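Drastine table-setting project
Progress report to the Miltari fund, second period
2025-08-21

Hello again! You asked for something shorter than the last one and with fewer tables in it, so I'm going to write this the way I'd tell it to you over the phone, and the spreadsheet can follow separately for whoever wants it.

Where we stand: we have 710 recorded examples, and 600 of them have passed review. When I wrote to you in April we had the arms running and a recording setup that crashed if you looked at it wrong, so I'm pretty happy with that. The target in the grant was 600 reviewed examples by the end of this period, and we got there with a few days left over (days I then spent re-reviewing the early ones, more on that further down).

Quick reminder of what one example is, for anybody on your side who is new to the file. An operator drives both arms through a short task from start to finish, such as moving a spoon from one side of a plate to the other, or nesting a cup in a bowl. We save the camera view, the joint positions and the gripper commands, all on one clock, along with a sentence saying what the task was. The learning system gets the whole bundle. Each one is short, but resetting the table between takes eats a lot of the day, and that's the part I underestimated badly in the original budget.

The big change since April is that we moved out of the lab bench setup and into rooms with real furniture. You may remember that the reviewers on your panel pushed for this and I grumbled. They were right. On the bench everything was matte and gray and the same height, and the model trained on it got very good at matte gray things at that height. Put it in front of a shiny tabletop and it reached for reflections. So we now work in ordinary rooms with ordinary tables, and we leave the rest of the room as it is. Chairs, cleaning gear, whatever is there stays there, and the lighting is whatever the lighting is.

The dish set has also grown. We started with one plate and one bowl in plain white, and we now mix ceramic and steel, and a few colors, and we put out forks and spoons together so that the operator has to pick the one the sentence asks for. Steel has been the hardest material by a long way – highlights slide around as the arms move, and the depth readings go strange.
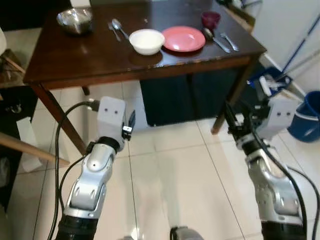 Do the dishes have to go back to exactly the same spots between takes?
We ask for the opposite. Operators shift every item before each take, and a take that starts from the same layout as the one before it gets marked down in review.

That took some getting used to. Most people's instinct is to tidy, and in the first weeks our operators were lining up the cutlery beautifully, take after take, all parallel. I ended up writing a little script that prints a rough layout to copy, with the items turned at odd angles, and taping the printouts inside the cupboard door. It's low tech but the spread of starting positions is much better now, and I can show you the plots if you like plots.

Now the rejects. Of the 110 examples that haven't passed, 69 went out because of one fault, a timing drift between the camera and the left arm. The picture and the joint data slowly came apart over a session, so by the afternoon the gripper was closing in the data before it closed on the video. I'm annoyed with myself about this one. It was visible in the logs and I didn't have a check for it. There's a check now, it runs after every take and it beeps (loudly, the operators have asked me to change the beep). The Statov controllers got a firmware update at the same time, and we haven't seen the drift come back.

The rest of the rejects are a mix of dropped items, wrong sentences and takes where the operator stopped halfway to fix something. I've kept all of them. Dropped forks could be useful later if we want the system to learn how to recover, and storage is cheap. They're in a separate folder and are not counted toward anything I report to you.

About the re-review: I went back through the earliest examples with the current rules and found that our descriptions were sloppier than I'd like. "Move the spoon" is no help at all when there are two spoons on the table. We rewrote those sentences so they say which one, by side or by what it's next to. No recordings were lost, only my evenings.

Training results, briefly. I don't want to oversell this, because we've only done one proper round on the new data. We held out 50 reviewed examples, from a room the model had never seen, and compared it with the version from April. The new one picks the correct piece of cutlery noticeably more often and hesitates less over the plate. It still has trouble with thin handles lying flat on a glossy surface, where the fingers come down a little high and close on air. I think that's partly a data gap and partly our fingertips, which are too stiff. A softer set is on order from Drakos and I'll test them before changing anything across the project, so that we don't end up with two kinds of examples mixed together without a label.

Money is fine. We're under on equipment and over on operator hours, and the two come close to canceling out. I would like to move the leftover equipment funds into hours for the next period, if you'll allow it – the form is attached to the same email as this report. The one purchase I do want to make is a second set of cables, as the ones on the forearms take a lot of bending and I'd hate to lose a week waiting for a replacement.

Plans for next period: more rooms first, then more tables of different heights, then two-arm tasks where one hand holds a bowl steady and the other puts something in it. We have very few of those at the moment and they are slow to record. Operators need a good bit of practice before the takes are smooth enough to keep, so expect the count to climb more slowly than it did this time. I'd rather warn you now than explain it later!

Two things I need from you. One is a yes or no on the budget move. The other is a decision on whether the rejected takes should be part of the final release, as the grant text can be read either way and my own preference is to include them, clearly labeled. The spreadsheet will come over once I've fixed the column headings.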